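October, notebook, play kitchen table

Picked this up again after lunch, mostly because the bin of play food was blocking the cupboard door and I was tired of stepping over it. Everything came out onto the bench, got wiped down and sorted, and about half of it went straight back in because it's too slippery or too big or just ugly. I'm writing down what I kept and why, so that next time I don't have to redo the whole argument with myself.

First, surfaces. We now have a black tabletop with black fabric walls, and I love it! The old bench top was a speckly beige and anything tan or brown just melted into it. On black even the dull stuff reads fine. Lint is the price. Every crumb of white fluff shows up like snow, so there's a lint roller on the hook by the door now, please put it back on the hook when you're done (I have already found it in the sink once). Fabric gets the roller, tabletop gets the damp cloth, and please don't swap them, the damp cloth leaves streaks on the fabric that take ages to brush out.

The mat stays white. I tried a cork one from the Bassi catalog and it curled at the corners after a morning under the lamps, and then things rolled off the curl. White rectangle, flat, near the front of the table, done. I did wonder about marking the middle with a pencil cross and then decided against it, I'd only start fussing over whether things were exactly on it.

Trays next. The pinkish-brown one won. It's nothing special to look at but the size is right and it sits behind the mat without crowding it. The Gekora tray is nicer (deeper, proper rim) but when you lay food in it the small things disappear behind the rim and you end up reaching in blind. I weighed both because I was curious: 283 g for the Gekora, 151 g for the plain one. The heavier one does stay put better, so if we go to anything that gets bumped a lot I may change my mind.

Also the pink plate. I keep wanting to put it on the left and every time it ends up on the right, past the toaster-looking thing, and I've stopped fighting that. It's round, it's light, it takes one item comfortably. Two items and one of them slides off the second you nudge it, so one.

On the food itself. Long green vegetable: keep, on the tray, it's the easiest thing in the whole bin to recognize. Purple thing: keep. The orange round one rolls, obviously, and so I've been putting it down last, after everything else is where it should be, with the little yellow fruit next to it. The brown and tan ovals I had in the reject pile twice. They're dull, they look like potatoes or maybe bread rolls or maybe stones depending on who you ask, but lying on the bare black top they're perfectly clear and they hardly rock at all, so they're back in.

What I ended up with for the layout is food on the tray at the back, the boxy appliance just right of it, plate further right, mat in front kept mostly clear, and then the left side as a kind of overflow. That's the bit I'm least sure of. It looks like somebody was unpacking groceries and got called to the phone, and part of me likes that, because a real counter looks exactly that way at five in the afternoon. 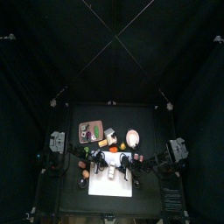
The other part of me wants to tidy it all into rows. I'm leaving it for a week and then we'll see who wins.

Glass is a separate headache. Clear glass on black is pretty but you lose the edges, and I've knocked into that kind of thing with my sleeve more than once. I had a look in the Trandix box for something frosted and there's only a tall one, which is worse, it tips if you breathe on it. Might stick a strip of colored tape on the bottom of a short one and try that.

Shopping: more of the small yellow blocks, if they're still sold singly. A second white mat, same size, so one can be washed. Felt dots for under the trays, the pack of 300 is cheaper than I expected and we'll use them on everything. NOT the Ultum cleaning wipes again, they leave a film and the whole room smells like fake lemon until the next morning.

Storage: everything that made the cut goes in the shallow drawer, everything else is in the bin with the lid on, shelf 2, out of the way of the cupboard door at last. I put the order number for the play food on the inside of the lid, it ends in 1037, in case anybody wants to match the colors later.

Still to do: wash the tray, find the other half of the lettuce, try the felt dots on the plate and see if it'll hold two things after all.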